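SPEAKER NOTES – "Rules for fake streets"
Wednesday slot, straight after morning tea
2023-12-13

(Slide 1, title. Wait for the door to close.)

Morning everyone. I'm Francine Carrier and I look after simulation practice at Marerus, so if you've had a release bounced because the scene sheet was blank, hi, that was me. I've got a half-hour and I'd like to leave plenty of it for arguing.

We're talking about the house rules for testing sidewalk delivery software in sim. Version two has been live since November. It's shorter than version one. You're welcome.

(Slide 2, the Skidine story. Keep it short, Helmut tells it better.)

Quick bit of history for the new folks. Under the old rules we signed off the Skidine planner on 3000 simulated runs. Big number, lovely graph, everybody went home happy. Then Helmut Janssen asked which streets they'd been run on, and I had to go digging. Of those 3000 runs, 2731 used the same map with the same start point. So we'd tested one trip over and over and called it coverage. I still go a bit pink thinking about it.

That's where rule one comes from. Runs don't count toward sign-off unless the scene, the start pose, the lighting and the seed are written down next to the result. If you can't replay it, it goes in the bin. I don't care how nice it looked.

(Slide 3. Leave this one up a while, I come back to it.)

Okay, so have a look at a street. I pick street views like this for scene review training and I ask people one thing: what in here would your software have to deal with? Most people go straight for the road. Fair enough, but our machines spend their lives on the sidewalk, and there's plenty going on down there.

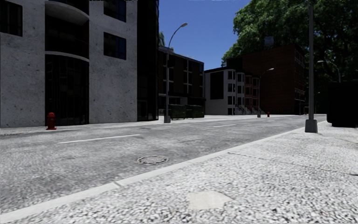
Slide 3: Simulated street from the near sidewalk, curb and manhole cover in front, hydrant across the road.

Start with the ground. That pebbly speckled paving is a busy texture, and there's a smooth cream patch sitting in it. Is the patch a surface change or just paint on a flat mesh? You can't tell by looking, so rule two says the scene sheet has to tell you. Every ground material gets a friction value and a note on whether it has any real height to it. Same goes for the manhole cover out in the lane.

Then the glass. The corner building over the way has that curved black frontage, and dark glass is rotten for a depth sensor in real life. In sim it often comes back as a perfect wall. Rule three: any glass the sensor could plausibly reach gets a sensor noise model, or you write "idealized" on the sheet in big letters and we don't use the scene for perception claims.

(Pause. Somebody will ask about the sky. Let them.)

Yes, it's a clear blue one. It's always a clear blue one! Rule four is the lighting rule, and it's the one Fuseini Kyei fought me on for weeks. Every scene you claim coverage on gets repeated under overcast, low sun and night. He figured it would blow out the compute budget. We settled on a minimum of 200 runs per lighting condition for each scene and he's speaking to me again. Look at how black the shaded side of that big tree gets and tell me you'd trust a single lighting setup.

Rule five, people. I'd like pedestrians in the test set, please, and strollers and dogs and somebody who stops dead to check their phone. An empty street is fine for checking geometry. It is not fine for a safety claim, and the sheet now has a box that says which one you're making. Tick one box. Not both, Senan.

(Slide 4, the gap log.)

Last rule and then I'll stop. Keep a gap log. Whenever the real machine does something the sim didn't, write it in, even if it's tiny and embarrassing. The Aryee team has 108 entries in theirs and I think it's the most useful document in the building. Kgomotso Khumalo went through it line by line and most of the entries were curbs. Curb height, curb edges, curb cuts that aren't where the map says. So curbs now get measured on site before we build the scene – tape measure, notebook, done.

(If time: Dradska question. They want to share our scene library. I'm for it as long as the sheets travel with the scenes. Don't get drawn into licensing, that's for the afternoon session.)

(Slide 5, contact stuff.)

The template is on the shared drive under "scene sheet v2". Please don't use the old one, it still has my typo in the header. Questions? Helmut, you first, I can see you itching.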